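March 15, 2019

Strap wear test, third round. Straps from Notdale arrived in the morning, 17 pieces, all 20 mm at the lugs except two that came as 18 and went straight back in the envelope. Leather is the brown calf with the waxed finish. Lining feels thinner than the August lot. Calipers say 2.1 at the tip, 3.4 at the lug end, so total thickness is the same and the filler must be heavier.

Fitted five to the Hiltenard steel cases. Spring bars are the 1.5 mm ones from the Kyriakidis box. The quick-release bars foul the end of the strap on this case, same as last time, so don't bother trying them again. Lugs are drilled too close to the case middle. Two of the five needed the lug end pared down before they would swing freely. Marked those with a dot of silver pen on the lining.

Flex cycling on the old rig, 200 bends each over the small mandrel, then 200 over the large one. Creasing at the third hole on strap 4. Others show color change at the bend but no break in the finish. Strap 4 had a visible vein on that spot before it went on, so I am keeping it in the results with a note.

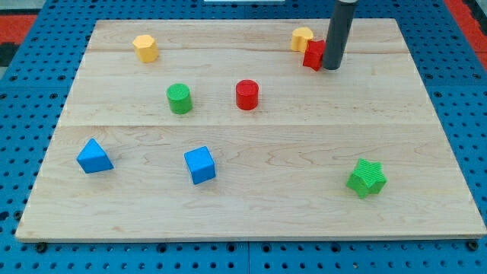
Blocks on the wooden board, blue perforated surface.

Edge paint is still the weak point. Under the loupe there is lifting on the underside of the buckle end on straps 2 and 5, both near the keeper. Sanded strap 5 back with 600 and repainted with two thin coats. Leave overnight before handling. If it lifts again I would go to the Herkau paint, which dries slower and stinks but held up on the black straps.

Buckles: brushed finish matches the case sides well enough. The tang is long on all of them and marks the leather past the slot. Filed one down by half a millimeter and it sits right. Ask Notdale whether they can supply a shorter tang before we file the whole batch by hand.

Timing, while the cases were on the bench. Case 57 running +6 dial up, +9 crown down, amplitude fine. Case 58 not regulated yet. Crown on 57 feels gritty when winding. Pulled the stem, cleaned the tube, new gasket, a little silicone grease. Better but not gone. Might be the tube itself.

Cycle counter on the rig reads 1,521 at end of day. It was not zeroed at the start, so go by the tally sheet.

To do
Repeat flex on strap 5 once the paint has cured
Sweat solution for straps 1 and 3
Order more 1.5 mm spring bars
Pressure test 57 again with the new gasket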